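Plokusance Customer Care
Ticket category: Home remedies and preparations
Product: Dunne ginger and honey chest syrup kit, 500 ml bottle
Status: Closed
Opened: Sunday, 9.40 am

Summary of the problem
The customer prepared the syrup in accordance with the printed sheet supplied in the kit. On the following morning the contents of the bottle had separated into a thin, watery layer above a thick deposit of honey and ginger. The customer also reported a sharp, slightly sour smell on opening the bottle and asked whether the syrup remained fit to take for a sore throat.

First response, Customer Care
Thank you for contacting Plokusance. Please do not take any more of the syrup until the cause of the smell has been established. Kindly confirm the following points by replying to this ticket:

Whether the ginger was fresh or dried.
Whether the water was boiled and allowed to cool before the honey was added.
How the bottle was cleaned before filling.
Where the bottle was kept overnight.
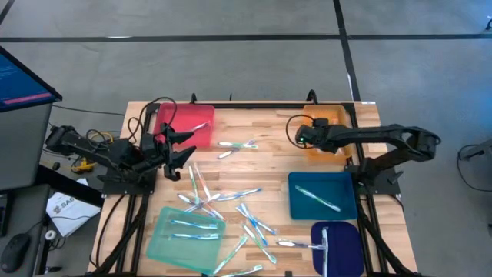 Customer reply
The ginger was fresh and was grated with the skin on. The water was boiled, but the honey went in straight away while the pan was still on the heat. The bottle was rinsed under the hot tap and filled at once. It was left on the kitchen windowsill overnight with the cap fastened. The sheet says to store the bottle "in a suitable place" and gives no further advice.

Assessment
Two separate matters have been identified.

Separation. Grated ginger left in the syrup will sink, and honey which has not been stirred through fully will settle with it. This does not in itself mean that the syrup has spoiled. The ginger should be strained out through a fine cloth before the honey is added, and the mixture should then be stirred for at least 3 minutes off the heat.

Smell. A sour smell is a different matter. Fresh ginger carries soil in the folds of its skin, and a rinse under the tap is not enough to prepare a bottle which is to be kept for several days. Syrup made with a good deal of water does not keep in the way that plain honey does. The batch should be thrown away and should not be boiled again for use.

Advice given to the customer
1. Discard the present batch.
2. Wash the bottle and cap in hot soapy water, rinse them well, and place the glass bottle in a low oven until fully dry. Boil the cap separately.
3. Peel the ginger and slice it thinly. Grating is not required.
4. Simmer the slices in the measured water with the lid on, then strain.
5. Allow the liquid to cool until it is comfortably warm, then stir in the honey.
6. Fill the bottle, close it, and place it in the refrigerator once it has cooled.
7. Use within three days. Write the day of making on the label.

The customer was reminded that honey must not be given to a child under one year of age, and that a cough which persists for more than three weeks, or which is accompanied by breathlessness or chest pain, should be discussed with a doctor or pharmacist. The syrup is intended to soothe and does not replace prescribed treatment.

Ticket reopened, Monday
The customer made a second batch using the revised method. No sour smell was reported. A faint cloudiness remained, and the customer asked whether a spoonful of lemon juice might be added to clear it.
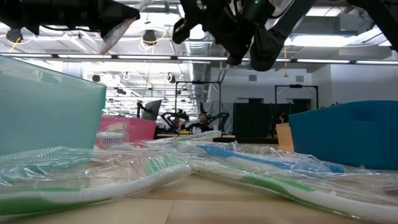 Estora: I had the same cloudiness with my kit and found that the lemon made no difference to it, though the taste was much improved. Straining twice through muslin did more. I would add the lemon to the cup and leave the bottle plain.

Customer Care response
The comment above agrees with our own guidance. Cloudiness comes from the fine starch in the ginger and is harmless where the syrup is freshly made, smells clean and has been kept cold. Lemon juice may be added to each serving according to taste. Customers who find that it stings a sore throat should leave it out.

Action taken
The wording on the printed sheet has been referred for correction. The phrase "in a suitable place" will be replaced with "in the refrigerator", and the instruction to peel and strain the ginger will be moved ahead of the instruction concerning honey. A replacement jar of honey and a strip of labels have been sent to the customer free of charge.

The customer has confirmed receipt and has agreed that the ticket may be closed.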